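Unit 4 notes: key control in shared buildings

Course reader: L. Lobo. Read section 11 before the seminar.

**4.1 Terms**

- *Issue*: a key leaves the cabinet against a signature.
- *Return*: the key is back on its hook and the log line is closed.
- *Orphan*: a key with no matching line in the register.

**4.2 The register**

Each key gets one line: tag code, door, holder, date out, date in. The tag carries the code only. An address or room name on a tag turns a lost key into a lost lock. Color may show the zone, but it does not replace the code.

The Clallstead exercise uses a register of 764 lines, of which 80 are master or sub-master keys. Sort by door first, then by holder.
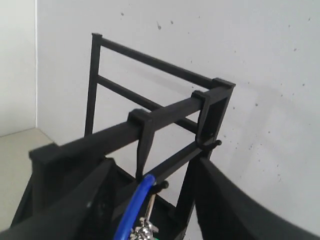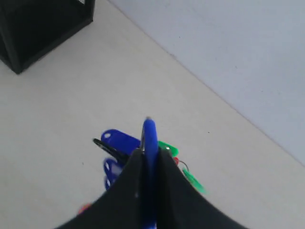
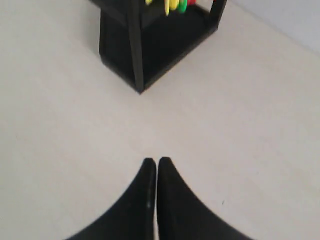
*Fig. 4.1. Rack frame (first); tags on a metal ring, one of them royal blue (second); rack on the floor, seen from farther off (third).*

**4.3 Audit**

1. Freeze issues for the length of the count.
2. Read tag codes aloud; a second person marks the register.
3. List open lines older than 50 days.
4. Treat any orphan as a copy made without approval until its door is found.

Loss rate = keys not returned / keys issued, per term. Duplicates count as separate keys.

**4.4 Rekeying**

A lost sub-master requires rekeying of every cylinder under it. A lost single key requires one cylinder. Henriques gives the cost model; use his table for problem 3.

Problems 1 to 3 are due at the next seminar.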